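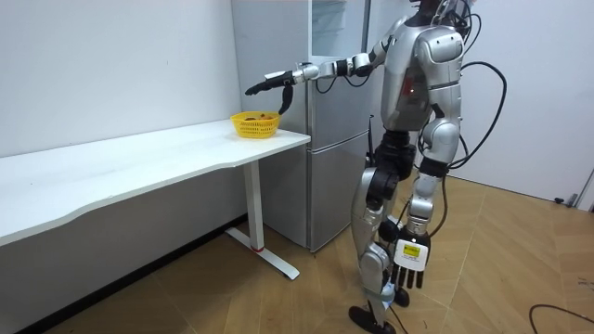
Foto: Tamás Farkas

Hilo sobre la fruta y la nevera. Llevo desde enero intentando que en casa se tire menos comida y esto es lo que me va funcionando.

Primero, la cesta. La amarilla de plástico calado vive en la mesa blanca, en la esquina más cercana a la nevera. Todo lo que llega de la compra pasa por ahí antes de guardarse. Costó 2 euros en el bazar de Nurotwood.

Antes metía las bolsas enteras en el frigorífico y me olvidaba. Las peras de abajo salían hechas puré. Ahora vacío las bolsas, reviso pieza por pieza y aparto lo que tenga golpes.

Lo golpeado se come ese mismo día o va a compota. Margit Borbély me pasó la suya: fruta en trozos, un chorrito de agua, canela y fuego bajo con tapa. Sin azúcar si la manzana es dulce.

Los plátanos no entran en la nevera. Se quedan fuera y separados de las manzanas, que los hacen madurar muy deprisa.

Las manzanas sí van al frío. Duran semanas. El fallo de siempre es poner las nuevas delante y dejar las viejas al fondo hasta que ya no apetecen.
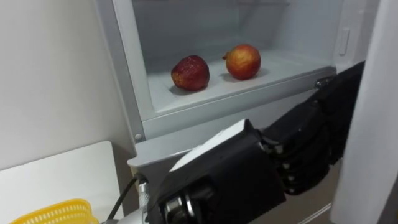

Así que la más arrugada va delante y la más lisa detrás. Una manzana con la piel arrugada no está mala, solo ha perdido agua. Para morder no es gran cosa, pero al horno queda bien.

También dejo espacio entre una y otra. Si se tocan y una se estropea, la de al lado va detrás.

La balda la paso con agua templada y un poco de bicarbonato cuando está casi vacía, antes de volver a comprar. Se seca con un trapo y listo. El reborde de delante es donde más migas se juntan.

Imre Bakos me preguntó si lavo la fruta antes de guardarla. No. Se lava al comerla, porque guardada con humedad le sale moho antes.

Me queda por resolver el cajón de las verduras. Ahora mismo hay medio calabacín y un manojo de perejil que ya no tiene arreglo. Si alguien guarda el perejil de una forma que aguante, que me lo cuente.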